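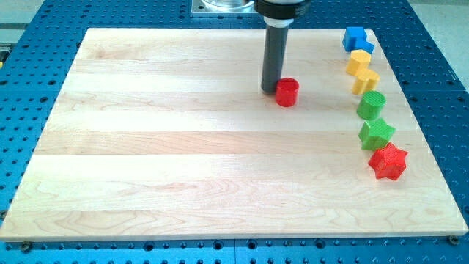

Cold Weather Supply at Company Level: A Study of the Plimthorpe Winter Exercise

Student project report
Author: Odair Moura
Submitted: 5/12/18

1. Background

The Plimthorpe exercise is held each February on the moorland training area north of Lilville. It is a field exercise for reserve infantry, with engineers and a small medical section attached. In the year studied, 128 soldiers took part over five days. The aim set by the exercise staff was to hold a defensive position, withdraw at night and set up again 14 kilometres to the south.

Most writing on exercises of this kind deals with the fighting part: the attack, the withdrawal, the use of mortars. My project looks at supply. I wanted to find out how food, water, fuel and dry clothing reached the platoons, and where the system slowed down.

2. Sources and method

I used three kinds of material. The first was the supply log kept by the company stores, which I was allowed to read but not copy. The second was a short written questionnaire filled in by soldiers after the exercise. The third was a set of talks with the stores sergeant and two of the drivers, who asked not to be named.

The log is complete for the first three days. On the fourth day there are gaps of several hours, as the stores were moving. For that period I have relied on what the drivers told me, and their accounts differ on one point (see section 4).

3. How supply was organised

Stores were held at Curkent farm, a group of disused buildings on the edge of the training area. Two trucks ran from the farm to a drop point behind the company position. From there each platoon sent a carrying party on foot. Hot food went up in insulated containers twice a day, and ration packs covered the rest.

Water was the heaviest item. It was carried in jerrycans, and the plan called for 200 cans to be filled before the exercise started. The log shows that all of them were filled. It does not show how many had frozen by the second morning, though the sergeant said that those stacked along the north wall were no use until midday.

Heater fuel was issued by platoon and signed for. Dry socks and gloves were held at the farm and sent forward on request.

4. Findings

Food arrived on time at the drop point on the first three days. The delays came after that, between the drop point and the trenches. Carrying parties were sent from whichever section was resting, so the men changed every time and often did not know the path in the dark. Second Platoon marked its path with white tape on the second night and its deliveries were quicker from then on.

Requests for dry clothing were slow. They went by radio with the ordinary evening report and were read at the farm after the truck had left. A request made at dusk was therefore met the following morning at the earliest.

During the night move, one truck took the Bezerra track and had to turn back at the ford. One driver said the track had been marked open on his map. The other said they had both been told at the briefing to use the road. I could not settle this from the log.

5. Recommendations

Each platoon should name a fixed carrying party for the whole exercise. Paths from the drop point should be marked before dark on the first day. Clothing requests should be sent at noon, separate from the evening report. Water cans should be stored indoors at Curkent, where the long barn has enough room.

6. Limits of the study

The questionnaire was handed out at the end of the exercise, when most people wanted to go home, and many answers are a single word. I had no access to the engineers' own stores records, so nothing in this report covers their supply.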